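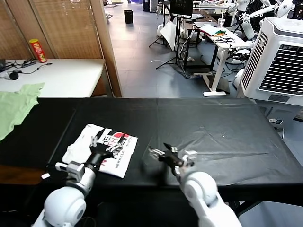
Textile Care Group, Department of Household Studies, Clakenholm

Lornum Folded Shirts
README, version 2

Lornum is a table of notes about T-shirts and how they look after they are folded. It has 3,091 rows. Each row is one folded shirt on a table, described in words by a person of our group. The shirts are ordinary ones that have been worn and washed many times, with the prints, loose collars and small stains that such shirts have.

Last changed: April 21, 2022
Contact: Aiman Wijaya, Textile Care Group

What is in the folder

shirts.csv: one row for each shirt we own, 100 rows in total
folds.csv: one row for each folded bundle, 3,091 rows
words.txt: the list of words permitted in the columns "shape" and "corner"
changes.txt: what was corrected between the versions

The two tables are connected by the column shirt_id. Please do not connect them by color and print, there are several plain white shirts and you will get wrong pairs.

Columns in shirts.csv

shirt_id: a short code, also sewn on the inside of the hem
color: the main color of the cloth, in everyday words (white, light green, gray)
print: "none", "front", "back" or "both"
print_text: letters that are printed on the shirt, in capitals
size: as on the label, or "label missing"
cloth: thin, middle or thick, judged by hand

Columns in folds.csv

fold_id: number of the row
shirt_id: see above
shape: the outline of the bundle seen from the top
face: what side is up, "print up", "print down" or "plain"
visible_text: only the letters that can be read after folding
corner: state of the worst corner
cover: what lies on the table under the bundle or next to it
other_cloth: any other piece of cloth in view
remark: free text, often empty

A row as we would write it

For the white shirt with the black and red print, the entry is as follows.

shape: rectangle, rough
face: print up
visible_text: HE; BERKELEY
corner: crumpled, near left
cover: black cloth, creased; clear plastic sheet on right half
other_cloth: light green, over left end of table, maybe a T-shirt
remark: small text runs diagonal along the lower edge. Red round shape in the print.

Please notice that visible_text says "HE" and does not try to complete the word. In version 1 some of us filled in the letters that we supposed to be hidden in the fold, and this made the column useless for anyone who wants to know how much of a print stays readable. All these entries were corrected.

Rules we followed when writing

A bundle gets "rectangle" only when all four sides are straight. When a side is bent or the shirt bulges, it is "rectangle, rough". The word "square" was removed from the list, people used it too freely.

For the corners we write down the worst one only. "Crumpled" means that loose cloth shows outside of the outline. "Open" means that the layers came apart but lie flat. If you are between the two, take "crumpled".

Left and right are always from the long side of the table where the writer stands. Near and far also.

A cloth that hangs over the end of the table is never counted as a bundle, even if it is clearly a shirt. It goes to other_cloth. If the kind of garment is uncertain, write "maybe" before it and leave it so.

About the table cover

We prefer black cloth for the white shirts because the edge of the bundle is easy to follow with the eye. The cloth has creases and a seam, and we do not iron it. For dark shirts the black cloth is poor, and the writer should put "edge weak" in the remark.

Clear plastic is marked in the column cover each time it is present. It reflects the light and its wrinkles can be confused with wrinkles of a shirt when only the remark is read.

Known problems

The column cloth depends very much on who judged it. Two writers agreed well on "thin" and badly on "middle". I would not use this column alone.

White shirts are too many. The shirts came from our own closets and from one donation box in December, and the box was mostly white.

In 10 rows the shirt_id is unknown, as the sewn code had come off. They have the value "lost" and will stay in the table.

Children's sizes are missing completely. Long sleeves also, except for one gray shirt that was entered by mistake and that we kept.

How to use it

You may use the tables for teaching and for research. If you publish something, please write the name Lornum and the version number, as the rows of version 1 are different.

Corrections are welcome. Send the fold_id, the column and the new value, one correction per line. If a new word is necessary in words.txt, send it separately with a short reason, and I will ask the other writers before it is added.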